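About Lillach

Lillach is a shared workshop run by Roksolana Polishchuk and Tshepo Pillay. We have 63 members and no mission statement. People build automation for their own use, mostly with parts they paid for themselves, and we tend to doubt a demo until it has run twice. 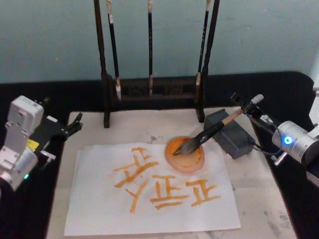 Our longest project is Pestell, a two-arm brush-writing build. Will it ever have a good hand? Tshepo says no. The strokes in orange still come out uneven, and the character on the left sprawls — Roksolana calls that style, and the rest of us are unconvinced.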